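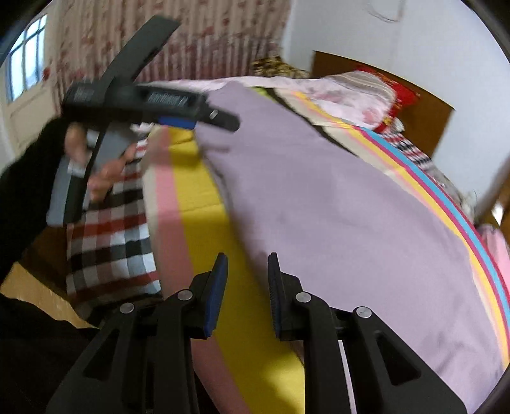

HOME & LAUNDRY / How-To

How to Wash a Thick Blanket Without Ruining It

My neighbor Lies Willems ran a laundry counter for 11 years, and nearly everything I know about blankets I learned leaning on it (and holding up the line, I'm afraid!).

Start by reading the care tag, even if you think you remember it. Then shake the blanket outdoors and treat any spots with a little dish soap and cool water. Leave that for 15 minutes or so while you have your coffee.

Put the blanket in the washer by itself, wound loosely around the drum, and use the gentle cycle with half your usual detergent. I like to run a second rinse, especially in January when ours gets washed after a houseful of guests.

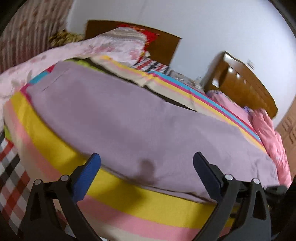 Drying is where most of us get impatient, and I've been as guilty as anyone. Use low heat and stop the dryer every 38 minutes – Lies swears by that number, and I've never dared ask why – to turn the blanket over and feel the middle. Once it's dry all the way through, fold it into a wide rectangle and lay it across the bed overnight before you store it. A few wrinkles on top, like the ones on the lavender blanket over the striped sheet, are nothing to fuss about. Smooth them with your palm and leave the iron in the closet.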